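4.3 Checking the wrist view before a cup run

Applies to the Flakach cell with the two-finger gripper. Last revised 03/09/2023.

The Prirnen setup wizard will tell you the wrist view is "OK" as soon as it receives a picture. Do not take its word for it. It checks that pixels arrive and very little else.

1. Clear the tabletop and wipe it with a dry cloth.
2. Set out the cups at one side of the work area, leaving the rest of the surface open.
3. Jog the arm at 10 percent speed until the gripper is above the cup you mean to pick.
4. Open the fingers all the way. The wizard's default opening is too narrow for our cups, whatever the Drultach data sheet claims.
5. Lower the arm in small steps and stop when the cup's rim sits between the two fingers in the live view.
6. Look for both fingertips. If either one is missing from the view, go back to section 4.2 and reset the bracket. 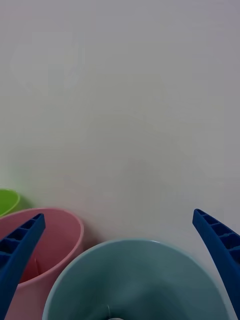 Figure 7. Wrist view with the fingers open around the blue cup. The left finger overlaps the rim of the pink cup.

NOTE: An overlap like the one in Figure 7 does not prove contact. The wrist view is poor at showing height, so check from the side before going lower. If there is no clear gap between the finger and the neighboring cup, raise the arm and move that cup away.

CAUTION: Keep hands out of the work area while the arm is enabled. The soft stop is a software feature and should be treated like one.

7. Save the pose, back off, and call it up again 2 times. Compare the live view with the saved one yourself – the "match score" has passed poses that were plainly off.
8. Repeat the check after roughly 500 cycles. The manual that came with the cell allows far longer, but gives no test results to back that up.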